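3. Materials and household procedure

3.1 Selection of households

The diary sample was drawn from the tenants' register of two housing estates, Plakero and Lirker, which were built to the same floor plan and differ mainly in the age of their kitchens. Letters were sent to 400 addresses. Replies came from 200 of these, and after the exclusion of households that cooked fewer than four evenings a week, had a lodger with separate kitchen use, or were due to move before the end of the diary period, 41 remained. The refusal rate did not differ between the two estates. Households with children under five were slightly over-represented at Lirker, and this is taken up again in Section 5.

Kitchens at Plakero have been refitted once since construction. Those at Lirker have mostly been altered piecemeal by tenants, so that the worktop in one flat may be twice as long as in the flat below it. Worktop length was measured along the front edge, with sinks and hobs left out. Where a worktop turned a corner, the two runs were measured separately and added, and the corner square was counted once. This follows the practice in Koutsoukos, whose figures for free worktop length are otherwise hard to compare with ours, as that study included draining boards.

3.2 What was counted as a standing object

A standing object was defined as anything that stays on the worktop overnight on at least five nights in seven. The definition is deliberately blind to use. A kettle that is boiled six times a day and a bread bin that has not been opened since spring are both standing objects. Items left out by chance, such as a plate from supper, were recorded but kept in a separate column.

The diary sheet listed 13 classes of object, with a blank line at the foot for anything that did not fit. The classes were arrived at during the pilot, in which tenants were asked to name what was on their worktop without looking at it and then to check. Kettles and paper towel rolls were almost always named. Chopping boards leaning against the wall were often missed, as were chargers. The class 'mats and cloths' gave most trouble in coding. A folded tea towel was placed there if it lay flat on the worktop and left out if it hung from a rail or an oven handle.

Each household filled in the sheet twice a day, once before breakfast and once after the evening meal had been cleared. The morning sheet is the one used for the overnight count. The evening sheet records, in addition, the length of worktop judged by the tenant to be free for preparing food. Tenants were given a paper tape for this purpose and shown how to use it at the first visit. They were asked to measure the longest single clear stretch and not to add up the gaps between objects.

3.3 Wiping and its timing

The main outcome is whether the worktop was wiped along its whole length on a given day. Partial wiping is common and was scored separately. A day was scored as partial if the tenant wiped only the clear stretch, or wiped round an object without lifting it. Tenants were asked to report lifting by class, so that it is possible to say, for instance, how often the kettle was moved compared with the roll of paper towels.

Our expectation, based on earlier interview work by Nasar, was that light objects would be lifted more often than heavy ones. Weight proved to be a poor guide in the pilot. Several tenants lifted a full kettle without remark but wiped round a half-empty fruit bowl. What seemed to matter more was whether the object had a handle and whether it was connected to the wall. We therefore added two yes-or-no columns to the sheet, 'has a handle' and 'has a lead', and dropped the weight column. Cordless kettles were marked 'no' in the second column and their bases, where present, were entered as a separate object. 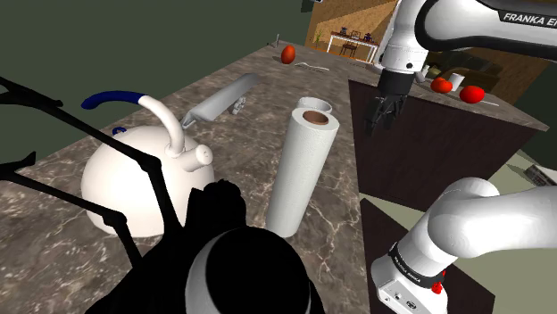
Figure 2. Rendered view of a worktop with kettle and upright roll of paper towels.

The timing of wiping was recorded to the nearest quarter of an hour. Most tenants did not find this a burden, although the Friday sheets were returned with more blanks than those for any other day. We made no attempt to fill in missing times. A day with a missing time but a clear entry for wiping was kept for the daily totals and left out of the analysis of timing.

3.4 Coding

All sheets were coded by one of the authors and a second coder who had not visited the flats. Disagreements were settled by going back to the sheet, and in a small number of cases by telephoning the household. The second coder found that the word 'side' was used in two senses by tenants at Lirker, meaning either the worktop as a whole or the end of it nearest the window. Every entry containing the word was read again. The effect on the totals was small, but it changed the score of three days from full to partial wiping in one household, and that household was then the lowest of its estate on the main outcome.

Material of the worktop was entered from the visit notes and not from the diary, as tenants' own descriptions could not be relied upon. Four groups were used: laminate, solid wood, stone or stone composite, and other. We did not try to separate natural stone from composite by eye. Colour was entered as light, middle or dark. Pattern was entered as plain or figured, the latter taking in veins, flecks and printed grain. The reason for recording pattern is that crumbs and dried splashes are harder to see on a figured surface, and tenants who cannot see dirt may wipe by habit or not at all. Kaneko, in a laboratory study with printed panels, reports longer search times on veined patterns than on flecked ones. The present coding does not allow that comparison to be made, since the two are merged.

3.5 Statistical treatment

The unit of analysis is the household-day. Days were treated as nested within households, and households within estates, with estate entered as a fixed term because there are only two. The number of standing objects was centred on the household mean, so that the coefficient describes what happens when a given household has more on its worktop than it usually does. Differences between households were tested in a second model using the means themselves. Free length was entered in both models on its original scale.

We had planned to include a term for the number of people present at the evening meal. It was removed after the pilot, as it was so closely bound up with whether a meal was cooked at all that neither could be interpreted. Whether a meal was cooked has been kept. Days on which the household was away were dropped, and a day of part absence was kept if both sheets had been filled in.

3.6 Limits of the procedure

Three points should be borne in mind when reading the results. First, the diary itself may have prompted wiping. Mean wiping was highest in the opening days at both estates and then levelled off, and we give results with and without those days. Secondly, the fieldwork began in November, when windows are mostly shut and the worktop near the window is used for drying more than it would be in summer. Thirdly, the overnight rule of five nights in seven takes no account of objects that move about. A toaster kept on the left of the hob one night and on the right the next counts as one standing object, although it leaves no part of the worktop permanently covered. In flats with a long worktop this may matter a good deal – one household at Plakero moved nearly everything it owned along the run each evening and back again before breakfast – but the sheets do not record position in enough detail for a correction. Position was noted on the visit plans only, and these were drawn once for each flat.

The blank diary sheet, the coding rules and the visit plan for each type of flat are given in Appendix B.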